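Notes for parish hall talk, 2 March 2019
Looking after cut flowers – Shewit Hadgu

OPENING

Say hello, thank Gebru for the use of the hall. Phones off. Talk is 40 mins then tea.

Start with the tulips story. Bought in February from the Otel stall, dead by bedtime the next day, my own fault. Left them in the car while I did the rest of the shopping. Pause for laugh. If no laugh, carry on.

Main thing to get over early: most flowers die of thirst, even standing in a full vase. Stem gets blocked. Air or bacteria. Say it twice.

1. CUTTING

Sharp knife or proper snips. Kitchen scissors squash the stem – hold up the squashed one so the back row can see.

Slanted cut, 2 cm off the bottom. Do it again every few days. Woody stems like lilac, slit them up the middle as well. Don't hammer them!! Somebody will ask about hammering. My gran did it, everybody's gran did it, it just makes mush.

Daffodils on their own overnight first becuase of the sap. Then they can go in with the others. Don't recut after or you're back where you started.

2. THE VASE

Wash it like you'd wash a glass you were going to drink from. Hot water, washing up liquid, bottle brush, rinse. Green line round the inside = last month's bacteria.

Shape matters more than price. Wide belly holds plenty of water. Narrow neck holds the stems up. Straight sided ones need twice the flowers to look like anything.

Dark colours are kind – blue especially, you don't see the stems or murky water. But then you forget to change it. So change it anyway.
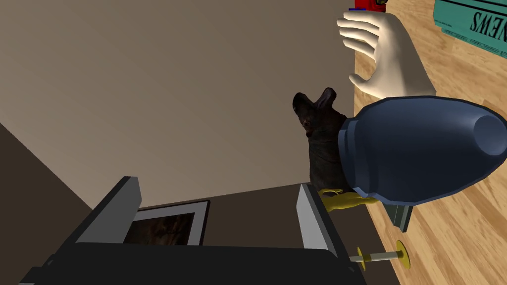 3. WATER AND FOOD

Lukewarm for most. Cold for bulbs – tulips, daffs, hyacinths.

Sachet if you've got one, and use the right amount of water for it, read the packet. No sachet – small spoon of sugar, tiny drop of bleach. Pennies, aspirin, lemonade: tried the lot at Urngate, wouldn't bother with the pennies.

Leaves off below the water line. All of them.

4. WHERE TO PUT THEM

Not on the telly, not over the radiator, not next to the fruit bowl. Bananas and apples give off gas that ages them. Poeple never beleive this one, so go slow.

Cool hallway overnight if you can be bothered.

QUESTIONS

Likely: roses with droopy heads. Answer – recut, lay the whole thing in a cool bath for an hour, heads and all.

Hand round the sheet. Raffle tickets before tea, number 144 is already sold so skip it.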